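Modupe Nwankwo had been the finance director at Gusdale for 2 weeks when she found the account. It was called Zurkum, and it held $467.

She asked Ayodele Eze what it was for. He had run payables since before the merger with Nisositz and knew most of the old ledgers by heart.

"It was 1,000 once," he said. "Fashola opened it."

"Who's Fashola?"

"The founder. He'd left by the time you'd have heard of us."

She pulled the statements that evening. There was one withdrawal a year, always in June, always a different amount. The last was for $420, and someone had topped the account up afterward from a personal check. The signature on the check was Ayodele's.

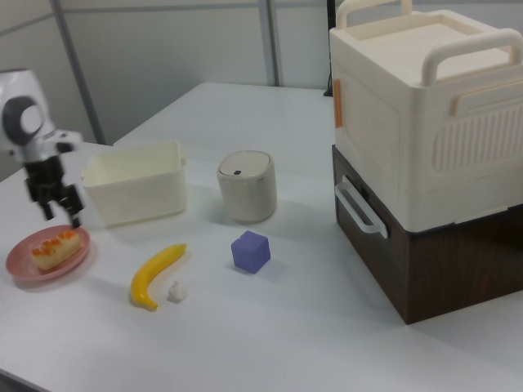

She waited until the close was finished before she brought it up. He didn't look surprised. He shut the door and sat down with his coat still on.

"He used to pay one employee's rent," he said. "Whoever was short. He never wrote down the name, so I didn't either."

"The auditors will want a name."

"I know."

Modupe looked at the statement for a while. It was a small sum – smaller than the rounding on most of her reports – and it was plainly against policy.

"Who was it last year?" she asked.

Ayodele picked a thread off his sleeve. "Last year it was me," he said. "I paid it back when I could."

She turned the page over and asked him for a pen.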